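Ticket: Wrong track length and split artist page, single "Firkska"
Opened by: Domenica Leitner
Assigned to: Ott Krūmiņa
Status: Closed

Domenica Leitner, 9:12
The new single by Pedska went live in stores overnight. Two problems. The track plays for 134 seconds and then stops in the middle of the last chorus. It also shows up on a second artist page with the same name and no photo, so followers did not get the release alert. Label is Sarnmont. The master was delivered by Maarja Mockus in December.

Ott Krūmiņa, 9:40
Thanks. I checked the delivery. The file on our side is also 134 seconds long, so the stores are playing what we sent. Can you ask Maarja for the length of the original master? Please don't take the release down, as that would reset the pre-saves.
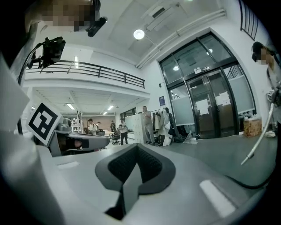 Black pad with gray fin, square marker at left.

Domenica Leitner, 10:25
Maarja says the upload stopped once and she restarted it. Her master is longer than ours and has the full outro. She is sending it again as WAV, with the same ISRC. There were 63 pre-saves and we would like to keep them.

Ott Krūmiņa, 11:03
New file received and it plays to the end. I have sent it as an audio replacement under the same ISRC and UPC. On the artist page: the artist ID field was left blank in the form, so the stores made a new profile. I have filled it in and asked for the two pages to be merged.
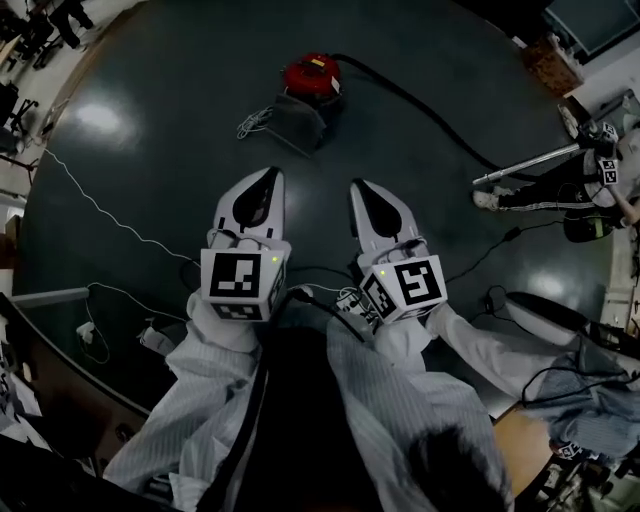 Florian Pichler, 11:30
Adding a note on the cover while this is open. The single title is set in thin white type over a light part of the photo and can't be read at thumbnail size. It gets lost the way white type would in the bright spots on that glossy dark tabletop. Move it onto a dark area or use a heavier font. Urs Zaugg at Rüegg has the layered file.

Domenica Leitner, 1:48
Urs moved the title to the bottom edge. New cover uploaded.

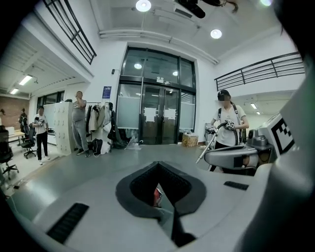 Black cap, white T-shirt, backpack straps.

Ott Krūmiņa, 4:15
Audio and cover are updated in all stores. The pages are merged and the pre-saves are still there. Closing. Reply here if the short version comes back anywhere.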